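Speaker notes: Bins, totes and how we keep them clean
Stores and packing day, 29 May 2019
Speaker: Ifigeneia Nikolaidis
Slot: 30 minutes, questions included

Before starting

Check the clicker. Put the sample tote on the front table, the one with the split rim, and the two brushes next to it. Handout goes out at the end, otherwise people read it while I talk.

Slide 1. Title

Good morning. I look after returns and packaging at Prisadix. Most of you know me from the emails about labels. I'm going to talk about the blue plastic bins, what goes wrong with them and what we changed over the winter.

I'll use "bin" and "tote" to mean the same thing. The Irus people say tote, the Bakalis people say bin, and the purchase orders say container. One object.

Slide 2. What we own

We have 415 bins in circulation between the two sites. That is the figure from the November count, done by Michalis Gkikas and me with a clipboard. The system had a different figure, and we have corrected the system.

They are used for three jobs. Small parts going to the benches. Finished goods waiting to be packed. Returns coming back in. Until last autumn any bin could do any of those jobs on any day. A bin that carried returns in the morning could be under finished goods by the afternoon, and whatever was in the bottom of it went along too.

Pause here. Someone usually has a story about this. Take one, then move on.

Slide 3. The complaint

Medesetti sent back a delivery in November. Nothing was broken. Their goods-in team opened the inner boxes and found grey dust on the wrapping and a strip of old tape stuck to one of the boxes. They took photographs, they asked for it to be repacked, and they were polite.

Fotini Panagiotou traced the order back through the shelves. The goods had been wrapped properly at the bench. They had then sat in a bin overnight before boxing. The tape had our own bay number on it, from a label we stopped using the summer before. So it had been in the bottom of that bin for months.

Say clearly that this is not about the night shift. The bin could have been filled by any of us.

Slide 4. What we found when we looked

We pulled 27 bins off the racks without choosing them and emptied them on the big table. List on the slide, don't read all of it:

Label backing paper
Short ends of tape
Cable tie offcuts
Cardboard fluff in the corners
One glove
A biscuit wrapper
Screws, mostly the small black ones from bench four

The screws matter more than the wrapper. A loose screw in a bin of finished covers will scratch the covers. We had been putting those scratches down to the wrapping bench.

Slide 5. The rule about jobs

One bin, one job. The tag on the short side says which. White tag for parts, yellow for finished goods, red for returns. If the tag has come off, the bin goes to the cleaning rack and doesn't come back until it has a new one.

Expect the question about what to do when you run out of yellow ones. The answer is that you ring me or Michalis. Don't borrow a red one. We keep a stack of clean spares behind the strapping machine, and we top it up at the end of each shift.

Show the split rim here. Hold the tote up and run a finger along the edge. A split rim catches on wrapping film and on sleeves. Split bins come out of use the day they are found. We don't tape them.

Slide 6. Emptying

Ask how people empty a bin. Most will say they tip it. Tipping gets the loose bits out of the middle and leaves the rest in the corners.

What we ask for now:

Take everything out by hand, including anything flat against the base. Backing paper sticks to smooth plastic and doesn't fall when you turn the bin over.

Turn it over above the waste sack, not above the floor. Knock the base twice with your palm.

Turn it back and look in, all the way down. Use the light over the rack.

Brush the corners with the narrow brush. The wide one doesn't reach.

Wipe the walls with a damp cloth, top to bottom, and the base last.

Stand it upside down on the rack to dry. Leave a gap between bins.

Slide 7. Soap and water

Washing-up liquid in warm water is fine for nearly everything. We tried a stronger cleaner on a few bins in the spring. It left a tacky film which picked up more dust than before, so we went back. The leftover bottles are in the locked cupboard and can stay there.

Old glue from labels: warm cloth laid on for a few minutes, then the plastic scraper. Please don't use a knife. The cuts hold dirt and they never come clean again.

Michalis has tried cooking oil on label glue and says it works. It does work. It then needs washing twice, so we haven't put it in the instructions.

Slide 8. Looking inside

Leave this slide up for a while and let people look before saying anything.

When you look down into one of these you are mostly looking at shades of the same blue. Pale on the walls, darker in the bands of shadow at the sides. Small marks are easy to miss. There's a greyish-tan smudge near the top of the far wall, a little left of the middle, and a second, whitish one lower down and to the right that hardly shows at all. A quick glance gets you the first and not the second.

For marks like these, use the cloth and look again. If it comes off, carry on. If it stays after two goes, it is a stain or wear in the plastic and the bin can still be used for parts. For finished goods, put it to one side and ask.

Then the low part of the bin. Wherever the moulding changes direction there is an edge, and edges are where the fluff collects. Follow the edges round with the narrow brush. 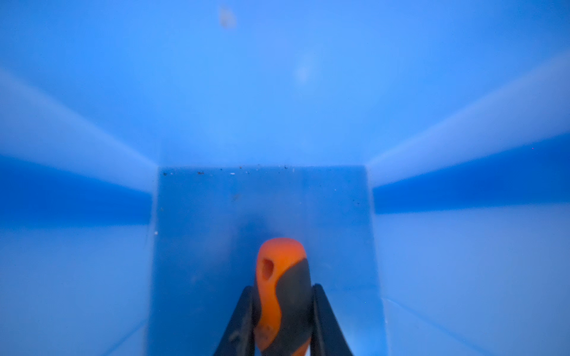 Slide 9. Storing them

Clean bins are stacked upside down until they are dry, then nested. If you nest them damp they stick together and someone ends up kicking them apart, and that is where a good many of the split rims came from.

Stack to shoulder height and no higher. Shoulder height means the shoulder of the shortest person on the shift. Iraklis Rallis asked me to say that, as he is tall and has been told off for it.

Nothing is stored inside a clean stack. No gloves, no tape guns, no lunch.

Slide 10. Who does what

Emptying is done by whoever takes the last item out. You don't leave it for the next person.

Washing is done from the cleaning rack by the late shift on both sites. Anastasia Konstantinidis keeps the sheet for the Bakalis building and I keep the one for ours. The sheet has three columns: in, out, scrapped. Please fill in the third one. We order replacements from it, and if it is blank we don't get any.

If you find something in a bin that shouldn't be there, take it out and drop it in the jar on the rack. We empty the jar every month and look at what is in it. It is how we found out about the screws from bench four, and the tray on that bench has a lip on it now.

Slide 11. Has it helped

Be straightforward. Medesetti have had no dust or tape in their deliveries since the change, or none that they've told us about. Scratches on covers are down. I haven't put a figure on the slide, as the bench tray was changed in the same month and I can't separate the two.

What hasn't worked so well is the tags. They come off in the wash. We are trying a riveted one and there are a few on the racks at the moment, so if you see a metal rivet on a bin, leave it alone and tell me how it is holding up.

The other weak point is returns. Red bins get left by the door when it is busy. I don't have an answer to that yet. If anyone from the returns desk has one, I'd like to hear it now or at the break.

Slide 12. Questions

Likely ones:

Can we have lids? We looked at lids. They cost nearly as much as the bin and get lost. We may buy some for finished goods held overnight.

Can the bins go in the pressure washer? Yes, at the Bakalis building, on the low setting, after the tag is off.

Why are they all blue? It was the colour in stock when we placed the first order. Coloured bins for each job would be better than tags, and we'll look at it when the present ones wear out.

Give out the handout. Take the split tote away afterwards, or someone will put it back on the rack.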